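# Perguntas frequentes – águas, lixo e participação no município de Kendside

Muitos moradores que não falam inglês em casa pediram esta página em português. Eu também não nasci com esta língua, por isso peço paciência com algumas expressões. Quando o nome oficial de um serviço só existe em inglês, deixei-o assim, para que possam reconhecê-lo nas cartas que recebem.

## Reuniões do conselho municipal

**Quem pode assistir às reuniões?**

Qualquer pessoa. Não é preciso ser proprietário de casa, nem ter direito de voto, nem fazer inscrição. A porta lateral, do lado da McGrath Street, abre às 18h30 e a reunião começa às 19h00.

**Posso falar em português?**

Sim. O período de intervenções do público aceita qualquer língua, mas o intérprete tem de ser pedido ao secretariado até ao meio-dia do dia anterior. Se trouxer um familiar para traduzir, também é aceite, e nesse caso o tempo de palavra passa a ser o dobro.

**Quanto tempo tenho para falar?**

Três minutos. O presidente do conselho, Brendan Rafferty, costuma avisar quando falta meio minuto. Quem quiser dizer mais pode entregar o resto por escrito, e o texto fica anexado à ata.

**O conselho responde logo às perguntas?**

Às vezes. Se a pergunta for simples (a data de uma obra, o nome de um responsável), normalmente respondem na hora. Se depende de outro departamento, a resposta chega por carta ou por correio eletrónico. Convém deixar a morada completa na folha da entrada. Na reunião de janeiro houve duas perguntas que ficaram sem resposta porque a letra não se conseguia ler.

**Onde encontro as atas?**

No portal Posis, na secção "Minutes". As atas só aparecem depois de aprovadas, ou seja, depois da reunião seguinte. As gravações de som não são publicadas, mas podem ser ouvidas no secretariado, com marcação.

## Contadores de água

**Porque é que o meu contador vai ser substituído?**

O conselho aprovou a troca de todos os contadores antigos do município. São 2,752 aparelhos (escrevo o número com vírgula, como está no documento inglês: são dois mil setecentos e cinquenta e dois). Até ao último relatório foram trocados 1,221. Os restantes seguem por bairros e o mapa está afixado na entrada do edifício municipal.

**Tenho de pagar alguma coisa?**

Pelo contador, não. Se o técnico encontrar um tubo danificado do lado da casa, essa reparação é do proprietário. O técnico não pode fazê-la nem vender peças, e não deve pedir dinheiro. Se alguém pedir, não pague e telefone para o secretariado.

**Preciso de estar em casa?**

Só quando o contador está dentro de casa. Nesse caso recebe um aviso amarelo na porta, com um código para marcar a hora. Na zona de Dundska quase todos os contadores são exteriores e o trabalho faz-se sem o morador.

**A fatura subiu depois da troca. É um erro?**

Pode ser, mas nem sempre. Os contadores velhos, com os anos, medem menos do que a água que passa. Peça primeiro a leitura comparada, que é gratuita uma vez por ano. Se a diferença continuar sem explicação, apresente o formulário de revisão no prazo indicado no verso da fatura. Enquanto a revisão está aberta não se cobram juros.

## Lixo, ramos e objetos grandes

**Como marco a recolha de um móvel?**

Pelo portal Posis ou ao balcão. Cada habitação tem direito a 2 recolhas gratuitas por ano. O móvel deve estar na rua depois das 20h00 da véspera, e não antes, porque os vizinhos queixam-se com razão quando um colchão fica vários dias no passeio.

**E os ramos das árvores?**

Os ramos atam-se com corda natural e deixam-se ao lado do contentor verde. Sacos de plástico não são recolhidos, mesmo que só tenham folhas dentro. Na primavera há mais passagens – o calendário está na porta do edifício e também na biblioteca.

**Onde entrego pilhas, tintas e óleos?**

No depósito municipal, pela entrada de trás. É preciso mostrar uma fatura da água ou outro papel com a morada. Tintas só em lata fechada. Óleo de cozinha em garrafa de plástico com tampa, nunca misturado com óleo de motor.

## Estacionamento e ruas

**O meu cartão de residente caducou. Posso ser multado?**

Pode, mas há uma tolerância de 11 dias depois da data escrita no cartão. Passado esse tempo, a multa é válida, mesmo que o pedido de renovação já esteja entregue. Recomendo renovar um mês antes.

**Como aviso de um buraco na estrada ou de um candeeiro apagado?**

O caminho mais rápido é o telefone do departamento de ruas, cujo responsável é Daithí Scanlon. No portal também funciona, mas é necessário indicar o número da casa mais próxima. No caso dos candeeiros, cada poste tem uma chapa com letras e algarismos, e com essa informação a equipa encontra-o sem dificuldade.

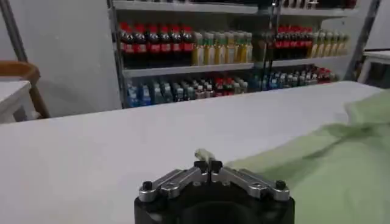 Depois do aviso recebe um número de processo. Guarde-o, porque sem ele o balcão não consegue ver em que ponto está o pedido. Se passar um mês sem notícia, pode levar o assunto ao período de intervenções do público e citar esse número, e ele fica na ata.

**Quem limpa a neve do passeio?**

O morador ou o dono da loja, até às 10h00 da manhã, se a neve parou durante a noite. As pessoas idosas ou doentes podem pedir dispensa, com uma declaração simples do médico de família. A faixa de rodagem é sempre trabalho do município.

## Documentos e balcão

**Qual é o horário?**

Das 9h00 às 16h00, sem fechar para almoço. Uma vez por mês o balcão fica aberto até às 19h00, no mesmo dia da reunião do conselho.

**Posso mandar outra pessoa no meu lugar?**

Sim, com uma autorização assinada e uma cópia do seu documento de identidade. Para levantar certidões, a autorização tem de dizer o nome da certidão. Uma frase geral como "tratar dos meus assuntos" não é aceite.

**Os formulários existem em português?**

Por enquanto só o da recolha de móveis e o da revisão da fatura. Os outros preenchem-se em inglês, mas pode levar esta página consigo e pedir ajuda ao balcão. Se encontrar aqui um erro de língua ou de informação, deixe um bilhete no secretariado com a indicação "FAQ português", e eu corrijo na próxima versão.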